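Two days at the wallpaper and wall panel fair in Badia

Published October 16, 2019

My husband and I have a small guesthouse with seven rooms, and four of them need new walls before the winter. So this year I went to the fair in Badia for the first time. I took the night bus, which I do not recommend to people with long legs, and I was at the gate before it opened.

The ticket costs 60 for both days if you buy it at the door. The halls are in the old tobacco warehouses behind the station. Hall 2 is for paint and plaster, and I passed through it quickly. The paper and the panels are in the long hall on the river side, where the light from the roof windows is good, and this matters a lot when you must choose a color.

I started with Virág, because I already have their paper in our breakfast room. They still print part of the collection by hand, and a woman at the stand let visitors try the roller on a short piece of paper. Mine came out crooked. She explained how they match the pattern at the joint, and why one should always order all the rolls from the same batch. I knew this, but I learned it with my own money some years ago, so I was happy to hear it from a professional.

Large flowers are everywhere this season. Two years ago all the samples I received by mail were gray, with thin lines or small triangles. Now there are lilies, poppies and big leaves, often drawn only in outline on a strong ground color. I was afraid of orange before this trip. In a small space, with a light wood next to it, I find it warm and not too loud.

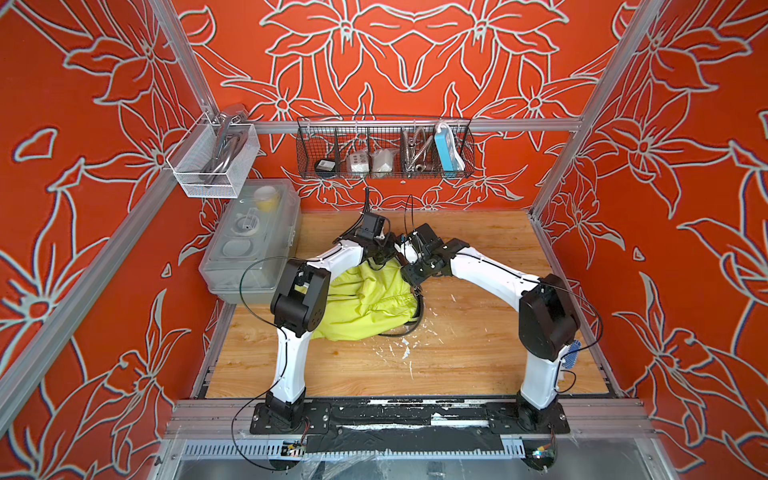 Orange-red panels with a pale outlined flower pattern, on three sides of a light wooden surface.

The stand of Preko was more practical. They make washable panels for corridors and stairs, where suitcases hit the wall every day. I scratched a sample with my key, with permission, and the mark was small. The price is 71 per panel, without the glue and without the end profiles, so please ask for the full price if you go there. The choice of colors is narrow — two greens, a cream and a blue that I did not like.

After lunch (soup and bread, a long line, not enough chairs) I listened to a talk by Trudard about removing old paper from lime walls. The speaker was very quick and my notes are poor. I wrote down: warm water, patience, no metal tools near the corners. The questions after the talk were better than the talk.

On the second day I only went back to compare samples and to sit down with my measurements. For our two north rooms I ordered a lily paper from Virág, in a color between brick and apricot. With transport it came to 590. It will arrive in December, when we are closed, and my husband has already moved the wardrobes.

If you go next time, bring a piece of your own curtain and a bag with wheels. The catalogs are free and they are very heavy.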